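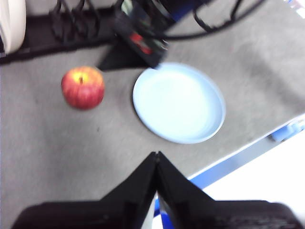 1/ The one-apple thread

OK so I've been promising this since June. I set myself a rule for the summer: one apple, one plate, every afternoon, eaten sitting down. No phone, no laptop, no standing over the sink. I have opinions now and you're all getting them.

2/ Background for new people: I used to buy the giant bag, put it in the crisper drawer, and find it again when it had gone soft. Every time! My sister calls that drawer the retirement home.

3/ So now I buy a few at a time and they live out where I can see them. Red ones with a bit of yellow-orange up by the stem are my favorites. I don't even know the variety half the time, the guy at the stand just says "the good ones" and he has not been wrong yet.

4/ The plate matters more than I expected. I went through the whole cupboard trying them out (yes, I was procrastinating). Dinner plates are too big, the apple looks like it got stood up on a date. Bowls are fine but then you can't cut anything in them without making a horrible noise.

5/ Pale blue, round, shallow rim. That's my pick. The rim is just enough to stop a slice from sliding off and red on pale blue looks SO good. I will not be taking questions from the white plate people.

6/ Flynn Lowther is already typing, I can feel it

7/ Fine, Flynn, white plates are "classic." White plates also show every single scratch from the knife. Mine looked like an ice rink by the end of college.

8/ How I cut it, since three of you asked last time: stand it up, stem on top, slice down either side of the core, then do the two skinny sides. You get two big pieces and two little ones. Big ones get sliced again, little ones get eaten over the plate while you work. Cook's tax.

9/ I tried one of those push-down corer things with the handles. It got stuck halfway through the apple and I had to carry the whole situation to Dace Zariņš next door, who got it out with a butter knife and then ate half. Back to the paring knife for me.

10/ Things I've put next to the slices, best to worst:
sharp cheddar
peanut butter with a little salt
plain yogurt and cinnamon
a different apple
that fig spread everyone kept telling me to buy (sorry)

11/ Browning! If I'm eating it right then I do nothing. If it's for later I give the slices a few minutes in water with a pinch of salt, then rinse them. Lemon works too but then everything tastes like lemon and I get cranky.

12/ Also please stop peeling them for me when I come over. I love you all. The skin is the best part.

13/ Somebody in the replies wants to know if I ever skipped a day. Of course I did. I kept a tally on the back of an envelope and I got to 91 apples before I lost the envelope. I'm calling that a win and I'm not starting the count over.

14/ Weird side effect: I now clear the table before I sit down. It used to be all mail and charger cables at my end. It's hard to have a nice quiet plate of fruit with a water bill leaning on it.

15/ Ashton Hoani says this is just "having a snack" and I'm making it a lifestyle. Ashton eats cereal out of a measuring cup so I'm going to let that one go by.

16/ Next up is pears, and I'm nervous. You get one good afternoon with a pear and if you're at work you missed it. If you have a trick for catching them at the right time, PLEASE put it below. Jarrah Rutherford told me to press near the stem and I have now pressed so many pears that I owe the fruit stand an apology.

17/ Adding this one because it keeps coming up: no, I don't chill them first. Cold apples hurt my front teeth. Leave it out, let it come up to room temperature, you'll taste a lot more of it.

18/ OK going to have today's. Cheddar's already out. Pear advice in the replies, plate arguments can go straight to Flynn.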